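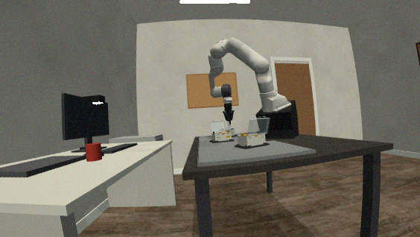 White robot arm above a dark table, computer rendering.

The hot water system and I

Our gas hot water unit had been making a noise like a kettle full of gravel since before Christmas, and we had all got used to it, the way you get used to an uncle. In April it stopped making the noise. It also stopped making hot water.

I'd always said that when the gas unit went, we'd replace it with a heat pump. I said it at dinner parties. I said it to my mother. It is a very comfortable opinion to hold while your gas unit is still working. Holding it at six in the morning with shampoo in your hair is a different exercise, and I'd like it recorded that I wavered. The plumber who came to look at the dead one could have put in another just like it by lunchtime. He had one on the ute.

I sent him away and spent the next few nights reading brochures, boiling saucepans in between.

The short version for anyone who hasn't gone down this hole: a heat pump hot water system is a fridge turned inside out. It takes warmth from the air and puts it into a tank. It uses a lot less power than an old electric element, and if you have panels on the roof you can run it in the middle of the day when you'd otherwise be selling that power to the grid for the price of a musk stick. We have panels. They came with the house, along with a rotting pergola and a lemon tree that hates us.

I got 2 quotes, having meant to get more. The first was for a Nostik, which has the compressor sitting on top of the tank like a hat. The second was for a Prenuveo, which is split, so the compressor lives in its own box and can go further down the wall. The Nostik man spent most of his visit telling me what was wrong with Prenuveos. The Prenuveo quote came from Brisa Quintero at Kemeys, who looked at our side passage, looked at next door's bedroom window and asked whether we liked our neighbours. We do, mostly. She said in that case we wanted the split one, around the back, on rubber feet.

We went with Brisa.

Before rebates the thing cost about as much as a decent holiday. After rebates it cost about as much as the holidays we really take. I'm not going to go through the rebate paperwork except to say that I was asked for the serial number of the old unit, the sticker had spent years in the western sun, and I ended up on my stomach in the passage with a torch, reading digits out to my daughter, who was charging by the minute.

A few things I'd pass on, now that it's been in for a while.

It makes a noise. It's a low hum, and quieter than the gravel, but it goes on for hours. If the only spot you've got is under somebody's window, think hard about it.

The timer matters more than the brand. Ours is set to come on at 10 in the morning and it's usually done by early afternoon, so the panels are doing the heavy lifting. For the first week it was set to whatever the factory likes, which was the middle of the night, and I couldn't work out why our usage graph looked like we'd opened a bakery.

Get the bigger tank. We have the 238 litre one and two teenagers. I argued for the smaller model on the grounds that it would teach them something. Brisa said it would only teach me something. There has been one cold shower since it went in, and it was mine.

Cold mornings are fine. I'd been told by a man at the Skodwood hardware that they don't work below 20 degrees, and he said it with such confidence that I very nearly rang to cancel. We've had frost on the lawn since and the water was as hot as ever. It takes longer to get there and the fan works harder, and there's a puddle under the compressor that the dog has adopted. I'm told the puddle is normal. I've run a bit of hose from it to the lemon tree, which has shown no gratitude.

We still have gas for the cooktop, so we're still paying the daily supply charge for the privilege of frying eggs. I've worked out what each egg costs us and I've been asked not to bring it up at breakfast any more. An induction cooktop is the obvious next step. The oven is fine, the wiring apparently isn't, and the electrician made a face at our switchboard that I last saw on the vet.

So that's going on the list, somewhere after the pergola. If anyone has a recommendation for a cooktop that doesn't beep when you wipe it, please leave it in the comments.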